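# New bushings, happy grippers

Sep 26, 2024

I finally got to spend a whole afternoon on the hand-held grippers, and I loved every minute of it!

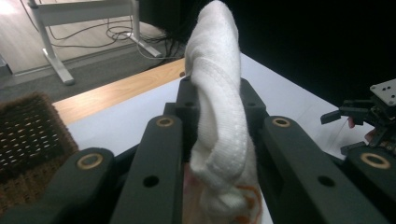
*The green jaws closed on a white terry towel, brass bushings on show.*

So, the bushings. Our old ones were plastic, and by May the links had so much slop in them that the fingertips would cross over each other on anything thick. Naima El Khatib talked me into brass and I'm so glad she did. I pressed them in with the bench vise and a scrap of hardwood (go slow, and check that the link is sitting square before you lean on it). The first 2 went in crooked and I had to push them back out. After that I got a rhythm going.

Then there's the towel test, which is my favorite part. Terry cloth is great for this, all those thick folds and that lumpy seam! I close on it, twist, pull up, let go, and do that 50 times per gripper. If the jaws still meet evenly at the end, the pins get a drop of Onsri light oil and I write the date in the log. If one side lags, I back that pin off a quarter turn and start over from zero.

Ghizlane Helmy asked how often I plan to do this. Every 40 hours of use for now, maybe 55 if the brass holds up as well as I think it will. Next up are the return springs, and I have opinions about those too.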